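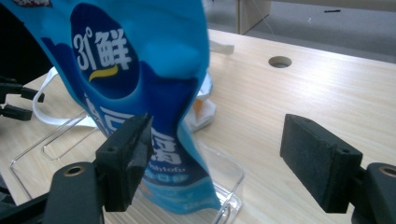
À Omville, l'épicerie solidaire trie ses sachets bleus et les autres

Publié le 19 mai 2026, par Ruan Sibiya

Il y avait du monde, et surtout beaucoup de bonne humeur, autour de la table de tri de l'épicerie Grekero, à Omville, où l'on préparait les colis du printemps. Parmi les produits passés de main en main, un sachet bleu vif, brillant et tout froissé, marqué « 3°鲜 » en grandes lettres blanches avec une petite virgule jaune dessous, a fait parler de lui : chacun y allait de sa recette de bouillon, et l'on a bien failli oublier les conserves !

L'épicerie, installée depuis 3 ans rue Sung, dans l'ancienne mercerie que beaucoup d'habitants ont connue, accompagne aujourd'hui 53 foyers de la commune et des hameaux voisins. Pour cette distribution, 152 colis ont été composés, avec du riz, des légumes secs, des biscuits et, c'est la nouveauté, un petit rayon de produits asiatiques demandé de longue date par plusieurs familles (et par quelques gourmands, il faut bien le dire).

Les sachets souples se rangent désormais à part, debout dans des bacs, pour qu'on puisse lire les étiquettes sans tout sortir. Les personnes qui souhaitent donner des denrées peuvent les déposer à l'accueil le matin, dans leur emballage d'origine et non entamé. La prochaine grande collecte aura lieu en août, devant le magasin Flerkex.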